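Avus Opens Outdoor Camera Trial for Ground Robots at Zillville Test Track

Camera comparison covers dirt paths, overcast light and dirty lenses

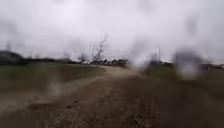
ZILLVILLE, November – Avus, a maker of control systems for outdoor mobile robots, has started a side-by-side trial of 2 forward-facing cameras at its test grounds outside Zillville. The trial is run with Wustport, which supplies the camera housings, and will go on through the winter.

The cameras are being compared on unpaved routes in gray weather. Each drives the same 646-yard loop on the same robot, with the same controller. Engineers log how often the software loses the edge of the path and how long it takes to find it again.

"Most camera data sheets are written for a clean lens and a sunny day," said Dayana Ventura, field test manager at Avus. "Our customers run in mud and drizzle. We want numbers for when the view is smeared and the focus is off."

Avus has recorded almost 3,000 runs so far. Of these, 235 have been set aside for hand labeling by a team under Cheng-en Hsieh. The labels mark the path, the grass on either side and any part of the view that is blocked.

Runs with a blurred or partly blocked view are kept in the results. Lenses are wiped only at the start of a test day, and the time is written in the log.

"We had been throwing those runs out, and that made every camera look better than it was," said Lies Van Damme, product lead at Wustport.

A second round will repeat the loop with the Wu controller in place of the current one. Ngan-ling Kao will lead that work. Pricing and release plans for the housings have not been set.

Farms, site operators and research groups that want to bring their own camera to the track can contact Fung-ping Cheung at the Avus Zillville office. Track visits are on Friday only and must be booked ahead.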